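Setup and use notes for the Clisard bedroom kit, a hire service from Veloso of Cosalham. Notes by Natália Nogueira, 11 October 2023.

## Floor

- Clear the floor between bed and clothes rail.
- Tape down loose cable before powering on.
- Set the rail 165 cm from the mattress edge. 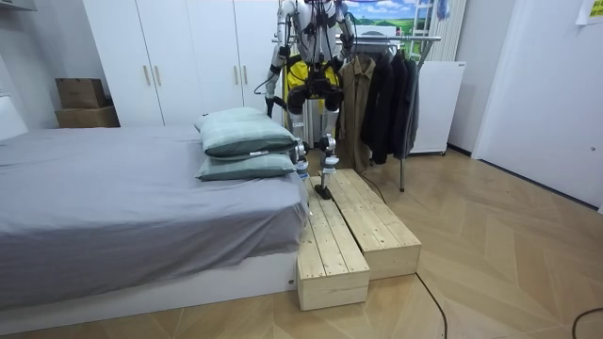 *Clisard unit between bed and rail, one foot on a step box.*

## Garments

- Use hangers with a plain metal hook.
- Lay a jersey on the bed with the hanger still in. Grip at the shoulder, clear of the collar.
- Limit each run to six garments. Allow four minutes apiece.
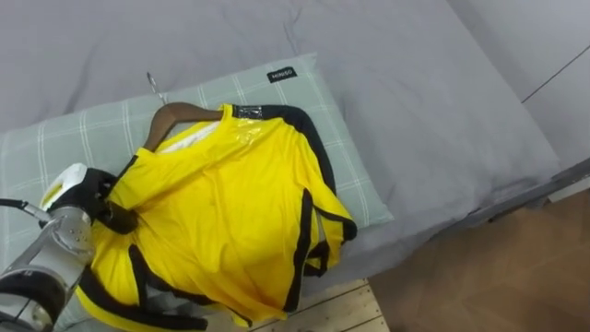
## Hire terms

Minimum hire is two days. Spare finger pads are charged separately.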